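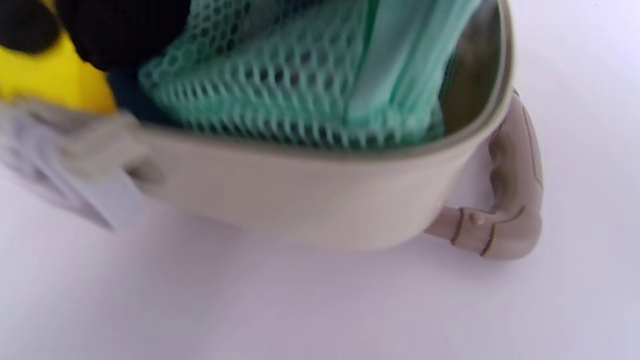

I have been through the replies on the gripper budget and want to get the order settled before the quotes run out. The figure we were given in April still stands, so we are not short of money overall, but it was split in the wrong places. Too much went on the arm and too little on the things that touch the objects. Most of our tubs are like the beige one with the looped handle on its right side, and with green mesh filling the opening a gripper has to deal with soft stuff at the top and a rounded plastic wall at the side. A pair of hard parallel fingers is the wrong thing to buy for that, whatever the payload says on the sheet.

Quoted message follows, my answers under each part.

> I have put the three quotes in the shared folder. Rallanix
> is the cheapest for the hand-held grippers if we take 5 of
> them. Stilar wants more per unit but includes the
> fingertips. Can we agree which before the end of the
> month?

I would go with Stilar. Rallanix is cheaper on the first page only. Their fingertips are listed separately, sold in packs, and the quote has one pack in it. We wore through our last lot faster than anyone had planned for, mostly on mesh and rough fabric, and then lost a fortnight waiting for more. If you add the tips we will need for a year the gap between the two firms nearly closes, and Stilar's delivery time is shorter.

I would still like five grippers. Four people working and one on the shelf is the least we can manage with, and last winter we had two out for repair in the same week.

> Moser can do the arm, but the lead time is 13 weeks from
> the deposit. Do we order it now, or wait until the
> hand-held work is finished and we know what it has to do?

Wait, please. I know this is not what was said at the last meeting. The tub tasks are the ones we know least about. The objects are soft, they get pressed up against the inside of the rim, and pulling one out tends to bring the next one with it. Until we have enough hand-held recordings to say how wide the jaws need to open and how much squeeze is too much, we would be guessing at the wrist and the end fitting, and those are the parts Moser will not take back. If we order in the summer the arm comes in the autumn, when the Grunthorpe room should have its new floor anyway.

One thing to ask them meanwhile: whether the price holds if we leave the end fitting off and add it later. Their salesman said yes on the telephone but I can't find it in the quote.

> There is £1471 left in the small equipment line. Is there
> anything we should put it towards? Otherwise I think it
> goes back.

Don't let it go back. I would spend it like this:

Fingertips, soft type, enough to last until the arm arrives
Two more matt white table tops, same as the present ones
A spare charger and cables for the hand-held units
£200 for tubs, mesh bags, cloths and other objects

The last item looks silly next to the others, but we have been bringing things from home and it is starting to show in the results. Everything we own in a soft material seems to be the same few pieces. I would rather have a proper mix of sizes and weaves, and several tubs with different handles. The looped kind is awkward for a wide gripper because the loop sits close to the wall, and a straight one would give us something to compare with.

The table tops are not urgent, but the supplier has a minimum order and it is the same carriage for two as for one.

> Should we also price a service contract?

For the arm, yes. For the hand-held units, no. There is very little in them that can't be swapped on the bench with a small screwdriver, and the contract Rallanix offered came to nearly the cost of another unit. Stilar doesn't offer one but sells the parts singly, and I prefer that. For the arm we should ask Moser for a yearly visit and leave out the telephone support — we paid for it with the old one and I think it was used twice.

Two other points that weren't in your message. The Stilar quote leaves out VAT and the Rallanix one includes it, so please don't compare the totals as they stand. I have put a corrected sheet in the same folder. Also, whoever places the order should give the Grunthorpe address for delivery and not the main office. The last parcel sat at the main office for a week before we were told it was there.

If there are no objections on the list by Friday I will ask for the Stilar order to be raised, and write to Moser with the question about the end fitting.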